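Vimarero hand-held gripper kit, two-unit set: worth it for small ring work?

clurnside_lab
Posted 9 Jun 2025
We have the two-unit Vimarero set on a 30-day evaluation from Clomormont. Task is seal placement: rubber rings off a flat table, onto upright metal parts. Smallest ring in our set is the one I care about. Settings are stock, fingers are the stock black ones with the yellow tips. Wide lens on both units.
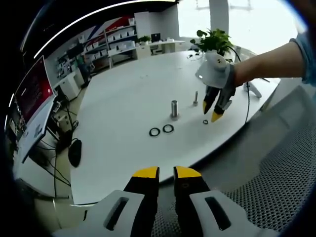 Ring task on the oval table, second unit over the small ring.

Observations so far. Tip alignment is good out of the box. The hand strap is fine for short sessions. Cable exit is on the wrong side for right-handed use at a table, and I keep catching it on the edge. Price quoted was 933 per unit without spare tips. Has anyone run these past 100 hours?

bmazandarani
Past that, yes. We bought ours in November. The finger slides are still tight. The tips are the consumable. Ours glazed over and began dropping thin parts, and a wipe with alcohol only helped for a day. Order spares with the units, shipping on a small order is silly.

For rings, approach with the fingers nearly closed and pinch on the outside diameter. If you go in wide, the ring skates.

won_user2
Disagree on the approach. Nearly closed means you can't see the ring between the tips on the wide lens, so whoever reviews the recordings has to guess. I open wide, come down slowly, close at the end. Fewer retakes for us.

bmazandarani
Depends on ring size. For a large ring I would do the same. For a small one I lose more to skating than to review.

clurnside_lab
Ran it both ways. Visibility at the tips is better than I expected from the spec sheet. The fingers block the sides of the table but the gap stays clear.

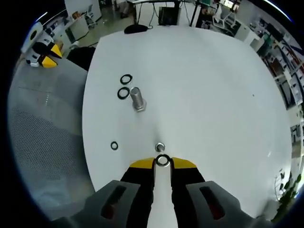 Small O-ring at the yellow tips, bolt and nut or standoff standing behind it.

Gap is readable at this distance. Further out the distortion bends everything, so I would not use this lens for measuring anything.

Siamak Moradi
Does the kit include a calibration target, or is that extra? The Won set shipped with one and the docs for it were decent.

clurnside_lab
Extra. Clomormont lists it under accessories. I printed my own and glued it to a flat panel.

won_user2
That is my main complaint about Vimarero. At that price the target should be in the box — so should one set of tips. The Won units are heavier, but I had everything I needed on day one.

bmazandarani
Heavier matters. After an hour with the Won my wrist was done. I will pay for tips.

Siamak Moradi
Anyone tried a left-hand strap on these? The listing says the strap is reversible and the manual shows only one orientation.

clurnside_lab
It reverses. Two screws under the pad, and the cable then exits away from the table, so I may leave mine that way.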